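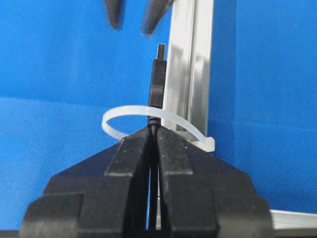

Speaker notes: Keeping the Branch Open Late
Session for library managers, Friday, 2:15 p.m., Grasville Conference Center, Room B
Length: 25 minutes plus questions

Slide 1. Title

Welcome the audience and introduce the Plivmont Public Library system. Mention that handouts are on the table by the door and that the full report will be sent to everyone who signed the attendance sheet.

State the subject at the outset: this talk covers the first year of extended evening hours at the Correa branch, what the change cost the system in staff time, and which parts of the original plan were withdrawn.

Slide 2. The branch before the change

The Correa branch serves the south side of Plivmont. Until last year it closed at 6 p.m. on every weekday and did not open on Sundays. The building has one public floor, a children's room, and a meeting room with its own entrance from the parking lot.

Residents had asked for later hours in each of the last two public surveys. The requests came mainly from people who work day shifts and from parents of school-age children. The system's response in both cases was that staffing did not allow it. That response was correct at the time, and we should say so plainly if asked.

Slide 3. What was approved

The board approved a one-year trial with a closing time of 9 p.m., Monday through Thursday. Funding came from the existing branch budget and a small transfer from the materials line. No new full-time positions were created.

Pause on this point. Several systems in the region have asked how the hours were covered, and many in the room will want to write it down. Coverage came from shifting start times, with a later morning opening on two days each week.

Slide 4. Attendance

During the trial year the branch recorded 3517 visits after 6 p.m. The strongest month was November. The weakest was July, when the evening story hour was also suspended.

Please note that a visit is one person through the door. A resident who leaves and returns on the same evening is recorded twice. The older door counter at Correa cannot separate the two, and we have made no attempt to correct the figure.

If asked for a comparison with daytime use, refer to the table on page 4 of the handout. Do not give the daytime total from memory.

Slide 5. Who came

Staff offered a short paper survey at the desk for two weeks in the fall, and 225 forms were returned. Most respondents said they had not used the branch on a weekday in the year before the trial. The most common reasons for an evening visit were picking up holds, using a computer, and finding a quiet place to study.

The survey was available in English and Spanish. The form asked for no names and no card numbers.

Read the comment shown on the slide: "I get off the bus at 6:20. For years I walked past a dark building."

Slide 6. The meeting room

This was the part of the plan that changed most. The meeting room had been offered to community groups until 9 p.m. on the same terms as during the day. In practice, groups needed time to put away chairs, and staff were leaving the building well after the end of their shift.

The rule was changed in the second quarter. Meetings now end at 8:30, and the group's contact person signs the room sheet at the desk before leaving. Under the new rule the room was booked 170 times through the end of the trial. One group moved to another location and told us why – its members could not arrive before 7:30.

Slide 7. Scheduling and the booking system

The branch moved its room calendar and staff schedule to Prirnar during the first month. Moving both at once was a mistake. For several weeks the paper calendar at the desk and the online calendar did not agree, and two groups arrived for the same room on the same evening.

Recommend to the audience that any change in software be finished before new hours begin. Keep this section short. Questions about licensing and price should go to the vendor.

Slide 8. Staff experience

Nineteen employees worked at least one evening shift. (The handout gives the figure as 19 – same number.) Each was invited to a private conversation with human resources at the midpoint and again at the end of the year.

The main concerns were the walk to the parking lot after closing, the dinner break, and short notice when shifts were traded. The outside lighting was repaired in the winter. The dinner break was moved to 5:30 and is now covered by the desk supervisor. Shift trades must be entered by noon on the previous day.

The third concern has not been fully settled. Some employees would prefer a fixed evening each week, while others prefer to rotate. The branch is rotating for now.

Slide 9. Costs

Walk through the chart from left to right. Utilities rose modestly. Security was the largest new expense and had been set too low in the proposal. Cleaning was moved to the early morning at no added charge under the current contract.

Allow time here. At the regional meeting this slide drew more questions than any other.

Slide 10. Current status

The evening hours at Correa have been continued for a second year on Monday, Tuesday, and Wednesday. Thursday was dropped. A request to extend the same hours to the Grasville Road branch is under review, and we are not able to comment on the likely result.

Slide 11. Questions

Repeat each question into the microphone before answering. If the subject of Sunday opening comes up, explain that it was outside the trial and that no proposal is before the board.

Leave the contact slide on the screen until the room has cleared. The next session begins at 3 p.m., and the presenter will need the laptop cable.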